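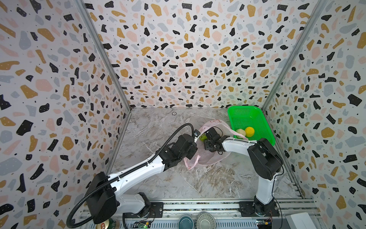

From: Chae-won Kwon
To: Trorness reuse list
Subject: Re: thin bags, keep or not?

Dear all,

On 7th August Hervé Sabatier wrote:

> I still have a drawer full of thin plastic bags from
> the market. Do you fold them or only push them in a box?
> Mine slide open again after one hour.

I was folding mine in triangles since May, but I stopped. It takes too long and the very thin ones do not keep the crease. Now I lay the bag flat, press the air out from the bottom to the handles, and make one loose knot. In a shoe box I can keep 19 of them.

For small toys and balls I use the pale pink bags, the kind you can see through a little. My son finds the green ball without emptying everything on the floor.

Please check for holes before you put something small inside. Zorica, do you still want the torn ones for Clenska?

With kind regards,
Chae-won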